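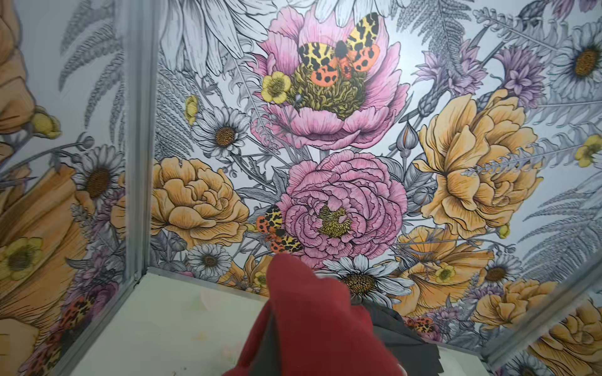 Best way to wallpaper the inside of a small alcove?
Posted by Nisha Maurya, 05/12/2022

Hi all, I've got a little open-fronted box of an alcove and I've fallen hard for a really busy floral paper, big pink peonies and yellow roses with spotty moths sitting on them. It's only three walls and a pale floor, so I thought, how bad can it be? Do I wrap one long piece round the corners or cut each wall separately? I'm also wondering about metal trim for the corners. Oh, and how do people get smudges off a cream floor without ruining the paper next to it?

Gudrun Nordin
Cut three pieces! I wrapped mine in one go last October and it pulled away at both back corners within weeks. Start with the back wall and put your favourite flower where you want it, then do the sides. Don't fret over matching the pattern, with something that busy your eye skips straight over the join. Grey trim looks lovely with pinks and yellows (I stuck mine on with a thin line of clear adhesive and held it with tape overnight). For the floor, a barely damp cloth and a drop of washing-up liquid, and wipe away from the paper.

Pallavi Rawat
what paper is it?? need those moths

Thenmozhi Thomas
Agree with Gudrun on the three pieces, but I'd leave out the trim. Mine had a sharp end that caught my sleeve every time, so if you do use it, file the ends first.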